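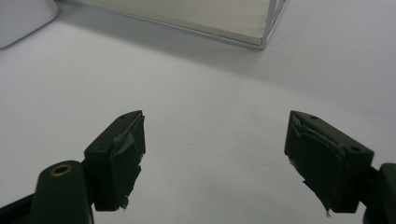 How often should you re-oil a wooden benchtop?
Twice a year suits most kitchens, and every three months around the sink.

Before you start
Clear the bench the night before and wipe it down with warm water and a drop of dish liquid. Leave it to dry overnight. Oil won't soak into damp timber.

Sanding
Use 180 grit first, then 240, always along the grain. Dark rings near the kettle may need a few extra passes. Vacuum the dust and go over the bench with a barely damp cloth. Tape off the splashback if it's painted.

Oiling
Pour a small puddle and spread it with a lint-free rag. Wait 40 minutes, then wipe off everything still sitting on the surface. Any oil left behind goes sticky and collects crumbs. Put on a second coat the next day – a third if the colour looks patchy.

Lay used rags flat outside to dry, away from anything that burns. Oily rags in a heap can catch fire on their own.

Keeping it going
Mayu Ebihara oiled the long bench at Miltholm in January and it still beads water. If drops soak in within a few minutes, it's time for another coat. Use a trivet under hot pots and mop up vinegar or lemon juice straight away.

Updated August 10, 2021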